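Akpan Community Help
Home > Household > Textiles and Laundry

Blue cotton cloths releasing dye after several washes. Is there a reliable way to stop it?

Posted 17/09/2020 by Ekene Okonkwo

I am responsible for the linens at a small community dining hall. In April we purchased 41 dark blue cotton cloths for general kitchen and table use. They were sold by Rerkby as machine washable, with no mention of a separate wash. After 14 washes they continue to release color. Two white aprons have been stained, and the rinse water still runs pale blue when a cloth is soaked by hand in a basin.

The following has been attempted so far. The cloths were washed in cold water on a normal cycle with a powdered detergent. They were then soaked overnight in water with white vinegar and a cup of table salt, as advised by a colleague. Neither step made a difference that I could see. I have not used hot water, as the care label gives a warm wash as the upper limit.

I would be grateful for guidance on whether the color can be made fast at this stage, or whether the cloths should simply be kept apart from other items for good. Replacement is possible but would have to come out of next year's budget.

sadent_laundry

The vinegar and salt treatment is widely repeated and should be set aside. Salt is used in some dyeing processes to help the dye move from the bath onto the fiber. It does not fasten dye to a finished cloth. Vinegar is used with acid dyes on wool, silk, and nylon, and it has no comparable effect on cotton. You have done no harm by trying it, but there is no benefit in repeating it.

Continued bleeding from dark cotton usually has one of two causes. The first is excess dye that was never fully rinsed out by the manufacturer. The second is the use of a direct dye, a type that holds to cotton rather weakly and will go on releasing color for as long as the cloth is in use. The treatment differs, so it is worth finding out which you have.

Take one cloth and wash it alone, in the warmest water the label permits, with a generous amount of water and a small amount of liquid detergent. Repeat this 4 times. After each wash, place the damp cloth on a white surface, press down firmly with a piece of white cotton, and look at the cotton afterward. If the mark becomes fainter each time, you are removing loose dye, and the full set can be treated in the same way. If the mark stays the same, the dye itself is the difficulty.

In the second case, a commercial dye fixative intended for cotton may help. Follow the maker's directions and treat a single cloth first, as some fixatives change the shade slightly or reduce resistance to sunlight.
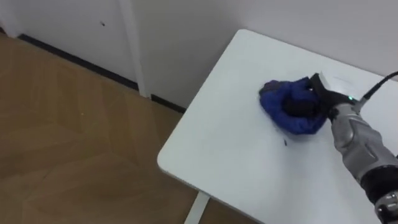
Prulleo disagrees with the order of these steps and writes that the fixative should be tried before any further warm washing. Each warm wash, in this member's view, strips color that could have been held, and a set of cloths that began as a good dark blue ends up patchy and has to be replaced anyway. Prulleo also asks that damp cloths never be left in a heap, as the color moves from fold to fold while they sit and dries in uneven marks.

sadent_laundry

I accept the point about leaving damp cloths in a heap. They should be opened out and hung as soon as the cycle ends. On the order of treatment I would still wash first. A fixative applied over a large amount of loose dye tends to be used up on the loose dye — the cloth then bleeds again within a few washes and the product has been wasted.

r. harbor

just wash them with other dark stuff. mine bled for a year and then quit. color catcher sheets are ok but they cost more than the cloths did

Ekene Okonkwo

Thank you to all who responded. I will test one cloth as described and hold the remainder back from the general wash until the result is known. The care label does not state the type of dye, and I have written to the supplier to request it. The aprons have been moved to kitchen cleaning duty.

Status: Open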